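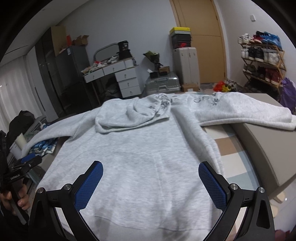 Does a hoodie even have a correct fold, one applicant wrote to ask after our first call went up, and if so who decided? She had been stuffing hers into a drawer since college and wanted to know if that ruled her out.

It does not. Drawer stuffers are welcome, and we are short of them.

Call for participants: The Pralcombe Folding and Tidying Sessions
Run by Dreseck Home Studies
Sign-up open through May

We want to learn how ordinary people put an ordinary home back in order, starting with the clothes. A hooded sweatshirt is our favorite opener. The sleeves go where they like, the hood has opinions, and most people make three attempts before settling for a shape they would describe as "fine." Then come blankets, bags, and whatever has gathered by the door.

What you'll do
Each visit lasts 40 minutes. You'll fold clothing and bedding, pair up shoes, and find a home for things that don't obviously have one. You may talk while you work. Many people do, mostly to the sweatshirt.

What you won't do
Scrub, mop, or lift furniture. You also won't be graded, although we can't stop you from grading yourself. 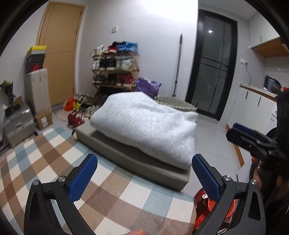
Shoes deserve a word of warning. We have met households where every sneaker has its place on the rack and households where the rack is more of a suggestion, with the overflow camped out on the floor in front. We have no preference. If your method is to line things up by color, do that. If your method is to push everything against a wall and call it a system, please do that too – it is a popular system.

The same goes for fluffy blankets. Fold them, roll them, or heap them on something soft and walk away looking satisfied.

Who can apply
Adults 18 and over who can stand, bend and kneel comfortably. You'll need to come to two visits, both in the afternoon. People who fold clothes for a living may apply, but go easy on the rest of us.

Pay
$95 per visit, paid when you leave. Bus fare is covered. Parking is not, as we have given up arguing with the Tarawneh Building about it.

How to apply
Send a short note to the Dreseck front desk, reference 783, with your name, a phone number, and one sentence about the worst drawer in your home. Photos of the drawer are optional. We answer every note within a week or so, later if the drawer is very bad.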